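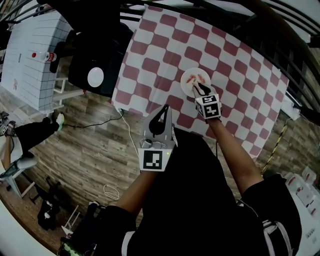
Caring for Tablecloths and Cleaning Up After Meals

In our house the table is used for everything. We eat on it, we write letters on it, and in November we clean mushrooms on it. For this reason the tablecloth suffers more than any other cloth we own. I have collected my ways of treating it on this page, together with some small advice for the kitchen. Most of it I learned from my mother-in-law, and the rest from my own mistakes.

Fresh grease

Do not rub. Put a spoon of potato starch on the spot and leave it for 2 hours, then brush it away with a dry brush. If a shadow remains, put one drop of dish soap on it from the back side of the cloth and press with a wet sponge. The starch can be replaced with baby powder, but then the cloth will smell like a baby for several days.

Tomato and carrot

Orange stains are stubborn because the color sits in the oil. First remove the oil as I wrote before. After this, rinse with cold water and hang the cloth in the sun while it is still damp. The sun takes away the last of the orange better than any powder I have bought. On a cloudy day you will have to wait longer, or repeat it the next day.

Red cloth with white parts

Before the first washing, please test the red. Wet a corner, lay a white napkin on it and press with a warm iron. If the napkin becomes pink, wash the cloth alone in cold water with half a cup of vinegar, and do this three times. I did not test the one I bought at the Grurnska market, and I had 16 pink napkins. They are still pink, and we still use them.

Candle wax

Let the wax become hard. Break it off with the back of a spoon, never with a knife. Put brown paper under and over the place and iron it, moving the paper often, until no more wax comes out.

Ironing a large cloth

Iron it when it is a little damp, with the wrong side up. Fold it in half the long way and iron both halves, then open it and go once over the middle so the fold does not stand up. I roll mine on a cardboard tube after this. My tube comes from the Tkachuk fabric store, where they give them away at closing time if you ask politely.

How big should the cloth be?

For every day I like the cloth to hang 19 centimeters on each side. It covers the edge of the table and it does not lie on the knees. For guests it can hang lower. Before cutting, wash the fabric once, for cotton always becomes shorter.

Wrappers and small packages

Small wrappers make more disorder than large boxes. They fly from the table when a window is opened, and they hide behind the radiator. I keep a glass jar near the place where we eat, and every wrapper goes in it at once. When the jar is full, I empty it. Sticky wrappers I fold with the sticky side inside, so the jar stays clean.

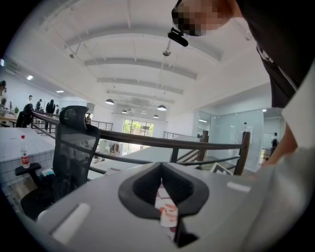

A narrow strip of packaging, white with red and pink.

If you save packages of seeds or spices because of the instructions, cut out only the part with the text and glue it in a notebook. Write the month next to it. I had a whole drawer of empty bags from Cemis spice mixtures before I began to do so, and I could never find the one I needed.

Crumbs

Shake the cloth outside, but first go over it with a soft clothes brush. Crumbs that are folded inside attract moths and mice. For a cloth that stays on the table all week, a slightly damp hand is enough. Move it in one direction only and collect everything at the edge on a plate.

Storing

Clean cloths should lie in a dry closet, not in plastic. Put the heavy ones on the bottom. Change the place of the folds two times a year, or the threads will break there. A piece of Laltik soap, still in its paper, keeps the smell fresh through the winter. I have 21 cloths in my closet, which is too many, and the ones at the back I take out in spring and hang for one afternoon on the line.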